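The Night Ferry to Driketti

Nermin Yalçınkaya bought her ticket from the machine because the window had closed at seven. It was a Sunday in September and the boat was late. She sat on the bench outside the terminal with her bag between her feet and read the notice about dogs.

She was going to Driketti to sell her father's house. The buyer was a man named Avcı who owned the bakery below it and wanted the upstairs rooms for his son. They had agreed on the price by phone in two short calls. He had not tried to bargain, and she had been a little disappointed.

The boat came in at twenty to nine. She was given cabin 411, which had a bunk, a sink and a window that looked onto a lifeboat. She put her bag on the bunk, locked the door and went up to the lounge, where a man was asleep with his shoes off and a woman was peeling an orange for a boy.

The boy asked Nermin where she was going.

"Driketti," she said.

"Everybody's going to Driketti. It only stops there."

"It used to stop at Akell too."

"Why did it quit?"

"The pier fell down."

He thought about that. His mother gave him a piece of orange and told him to leave the lady alone, but Nermin said it was fine. She told him that the pier at Akell had been made of wood and that one winter it went in a storm. The town had planned to build a new one. They had gotten as far as a sign.

She had been 19 the last time she lived on the island. Her father drove the mail van then, and he had a dog named Teto that rode in the front seat and barked at the same 2 houses every day. When she left for school, he took her to the boat in the van. He carried her suitcase up the ramp, put it down and said the engine was running hot and he should go. She watched him from the rail. He did not go. He sat in the van with the lights on until the boat was past the breakwater – she could see the lights from a long way out.

They never talked about it. Later, when she called home, he told her the weather and what he had paid for tires.

At midnight she went down to the cabin and lay on top of the blanket. She slept some. A little before 4 she gave up and washed her face and went out on deck in her coat. The island was already there, a dark shape with a few lamps along the bottom. She found the bakery by its light, the only one on that street. Above it the windows of the house were black.

Avcı met her at the ramp himself. He was older than he had sounded. He had flour on his sleeves and he took her bag without asking.

"You should eat first," he said. "The lawyer doesn't open until nine."

He walked her up the hill and sat her at the table in the back of the shop, where it was warm, and gave her bread and white cheese. Then he put a key on the table. It was her father's key, with the piece of green string still tied through it.

"He left it with me," Avcı said. "Every morning he came down for a loaf, and he left the key on the counter so he'd have to come back and get it. That way we'd talk twice."

"What did you talk about?"

"Tires, mostly."

Nermin laughed, and then she had to look at the ovens for a while. Avcı went to the front to serve someone. She could hear him counting change.

When she had finished the bread she picked up the key and went out to the side stairs. The third step was still loose. She remembered it as her foot came down, and she held the rail and went on up. The lock was stiff – she had to lift the door a little by the handle, the way he had shown her, before it would turn.
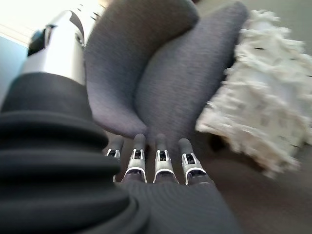

She left the door open behind her for the air. Downstairs the bell on the shop door rang and Avcı said good morning to somebody by name. It was a quarter past six. She took off her coat, hung it on the hook beside her father's and went to see whether there was any coffee.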